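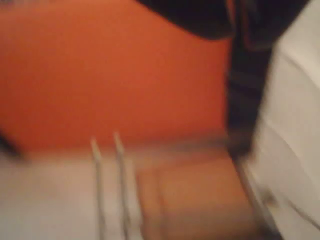 How long can it take to clear out one kitchen drawer? Going by today, from just after lunch until the light went, with a break to eat crackers standing up.

I'd promised myself July would be the month of the drawers. I started with the deep one beside the stove, the one that has to be opened with a hip and a prayer. Maribeth Galang told me over the phone that the only method is to spread a sheet on something flat, put everything on it, and put back only what you'd pay two dollars for. Maribeth lives in a house with four drawers, all of which close. I got the sheet out anyway, the beige one that has been a drop cloth since we painted the hall and has the smudges to prove it.

Things that went straight back: the good scissors, the bad scissors, the can opener. Things that went in the trash: a Gramach warranty card for a blender I gave away two apartments ago, and a receipt for $119 that I would prefer not to discuss.

Then we got to the lids.
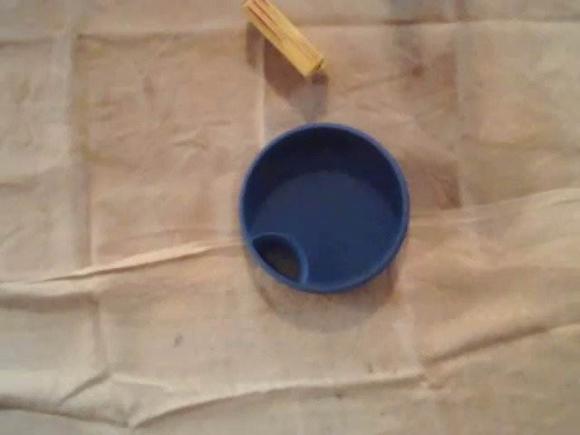 I have a blue lid with a drinking hole in it and I do not have the cup. I have looked for the cup. I looked in the cabinet over the fridge, where I found a fondue set, and in the trunk of the car, where I found the other half of the fondue set. As far as I can work out, the lid came with us from the place on Redwood, which means I have packed it, paid men to carry it up a flight of stairs, and unpacked it, all without once drinking anything through it.

Jocelyn Dumlao came by at four to return my casserole dish and got pulled in. She tried the lid on a jelly jar, a measuring cup and the Flirach thermos, and it was too big for all of them by the same irritating amount. Then she asked if it might belong to one of her kids' old cups, and for a moment we were both very hopeful. She called home. Her oldest said he was fourteen and didn't know anything about any cup.

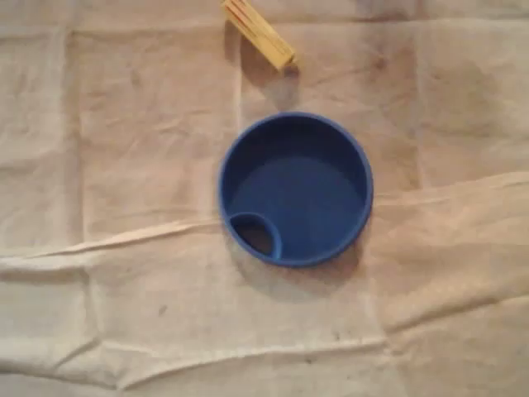 By Maribeth's rule it should go, because I wouldn't pay two dollars for it. I wouldn't pay a nickel. But I know how this works. The lid goes out with the trash, and by the end of the week there's the cup, sitting at the back of a shelf I have checked twice, open at the top and looking at me.

So it's on the windowsill for now, on probation. Jocelyn took the fondue set, both halves, and says she'll use it. I give it until Thanksgiving before it comes back in my casserole dish.

The drawer closes. It closes so well that I've been opening it for no reason since supper. The things I couldn't decide on are in a grocery bag by the back door, and the sheet is in the hamper, and tomorrow is supposed to be the drawer with the batteries in it. I may be busy.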